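Standby load in a two-bedroom flat: what the meter says

The flat in Pelisdale uses 142 watts when I am asleep. I know this because the electricity display in the hallway logs a reading every half hour, and the figure between two and five in the morning hardly moves from one night to the next. I had assumed the fridge was responsible for most of it. The fridge is responsible for less than a third.

Method first. I used a plug-in energy meter borrowed from Babak Sharifi, who had tested it against a bench instrument at his work and found it read slightly high below five watts. I have not corrected for this. Each appliance was left on the meter for at least a full day, and the fridge for a week, as its compressor cycles and a short reading means very little. Anything wired in directly (the boiler, the extractor fan, the door entry unit) was done by switching off circuits one at a time at the consumer unit and watching the hallway display, a coarse method but adequate for this purpose.

The largest avoidable item was the amplifier. It is an old Darkeo integrated model with a front button marked Standby, and in standby it draws nearly as much as it does playing at low volume. The button mutes the output and turns off the light. The transformer stays energised and so, from what I could measure, does the output stage. It is now switched at the wall. Judite Aguiar commented on the last post that older amplifiers dislike being power cycled. I have read the same thing in several places and have yet to find a measurement behind it. If the capacitors fail I will report back.

Second was the network equipment. The router is needed. The second router, which I had set up as an access point for the back bedroom and then forgotten, is not. With the first one moved to the top of the bookcase the signal at the far wall is good enough for everything except large uploads, and I do those in the front room anyway.

Third was the heated towel rail, which has a timer. The timer had lost its clock after a power cut in December and was coming on at half past one in the morning. I include it for completeness. It was not on every night, and it explains an odd hump in the earlier graphs that I had put down to the washing machine.

Phone chargers, which get most of the attention in newspaper articles on this subject, were too small to measure reliably. Three of them together on one strip registered as zero. Unplugging them is harmless, but it will not show up on a bill. The same goes for the television, a fairly recent one, and for the microwave clock.

Travel adapters deserve a separate note, as two readers asked whether they draw power by themselves. A plain adapter contains no electronics. It connects one shape of pin to another and consumes nothing when nothing is plugged into it. Models with built-in USB ports are a different matter, having a small power supply inside, and should be treated as chargers. Neither kind changes the voltage unless it says so.
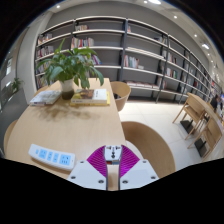

A small white adapter with a universal socket face.

After the amplifier, the spare router and the towel rail were dealt with, the overnight figure came down to 119 watts averaged over a fortnight. This was less than I expected. The remainder is the fridge, the boiler's controls and pump, the door entry unit, the router, and a Betero dehumidifier that I am not prepared to switch off until the weather improves. There is also a residue I cannot account for. It may be an error in the hallway display, which I have never checked against the supply meter over a long enough period.

Orvokki Savolainen suggested reading the supply meter directly, by hand, at the start and end of a Sunday with everyone out. I intend to try it with the fridge emptied and off. Results will go in the next post, along with the corrected towel rail graph.

Print this post | E-mail this post

This site uses cookies to remember your display settings. By continuing to read you accept their use.

Contact | Copyright Golnar Rahimi | Back to top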